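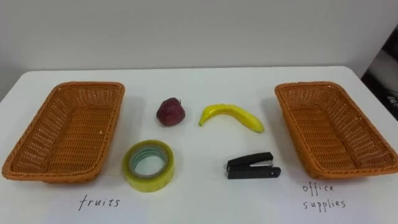 Last changed: December 10, 2024

Levente Veres keeps the shared table at the Grovska office in Itimstead, and he has a strong opinion about baskets. "Before July we had one big box for everything," he told me. "You put your hand in for tape and you took out a banana."

Now there are two wicker baskets of the same colour and size, one for fruits and one for office supplies. The words are written by hand straight on the white table. I asked him if a printed label would not be nicer. "We tried it, and the corners came up after 3 weeks. With a pen it is finished in one minute."

Sorting is done at the end of the day. Everything is first laid in the middle, between the baskets, and then each thing goes to its side. The apple and the roll of clear tape are easy, he says. The discussion is about tea bags, which have no basket at all. His colleague Nugroho would like a third one.

"Maybe in the new year," said Levente. "First I want to see these two empty every Monday morning, or what you call it, the start of the week."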